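Base cabinet

A base cabinet is a low storage cupboard that stands on the floor and has a flat top, one or two doors and usually at least one shelf inside. It is used in offices, schools and homes for boxes, files, games and other things that are wanted now and then but are not left out.

Construction

Most base cabinets are made from panels joined at the corners. The top may overhang the doors slightly or sit level with them. Veneered cabinets have a thin layer of real wood glued over a cheaper core, and the grain on the top usually runs along its length. The inner faces of the doors are often left plain.

Doors are hung on hinges at the outer sides, so that a pair opens from the middle. A two-door cabinet of ordinary height has 4 hinges, two to each door. Taller doors need more.

Shelves

A single shelf at mid-height divides the inside into two spaces. It may be fixed, or rest on pegs set into drilled holes. The Sarlow pattern, drawn by the furniture maker Booker Ostrowski, has 11 peg holes on each side and a shelf 305 mm deep. Older Sarlow cabinets had a fixed shelf, and the two kinds of panel cannot be swapped.

Storing boxes

Flat boxes can be stood on edge like books or laid in a pile. Standing boxes are easier to take out singly, while piled boxes keep their shape better if they are only partly full. Labels are normally put on the side that faces the doors. Omolara Nwosu's handbook for school stores advises putting a box in at a slight tilt and then lowering it, so that it clears the front edge of the shelf.

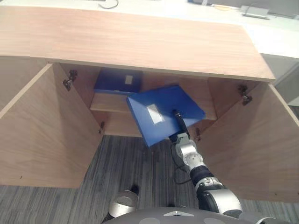
Should both doors be opened to put a box on the shelf?
Opening both is best for wide boxes. A narrow box can go in through one door, provided it is kept clear of the hinges.

See also: Bookcase, Sideboard, Filing cabinet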